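# What Stays on the Table at Night

In our flat in Gornden, the table is the last thing to be put in order.
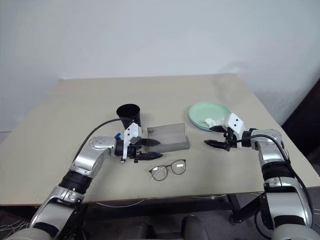

*A black cup, a clear box, a pair of glasses and a green plate, before the evening tidying.*

I grew up in Trisinthorpe, in a house where the table was cleared after every meal. My mother did not discuss this. When I moved to a small flat with one table for everything, I stopped clearing it, and for 6 years I ate my dinner between letters, cups and tissues.

The change came in February. I had bought new round glasses and lost them twice in the same week, both times on my own table, under paper. So I made a rule for myself. Every evening I set the kitchen timer for 18 minutes, and when it rings I stop, even if I am not finished. Most evenings I am finished long before.

I begin with the rubbish. A crumpled tissue on a plate is easy to throw away, and then the plate can go to the sink. The cup goes after it. Boxes are more difficult for me, especially the clear ones, which look useful also when they are empty. I keep one for pens and one for receipts, and the others I give away.

The glasses come last. I fold them and place them with the lenses up – the optician at El-Sayed taught me this, and my old pair, scratched by years of lying face down, shows that she was right.

Then I wipe the top with a damp cloth, from the wall toward me. A pale table shows every ring of coffee, and I have learned to like this about it. In the morning I put down one cup and one plate, and there is still space for the newspaper to lie fully open.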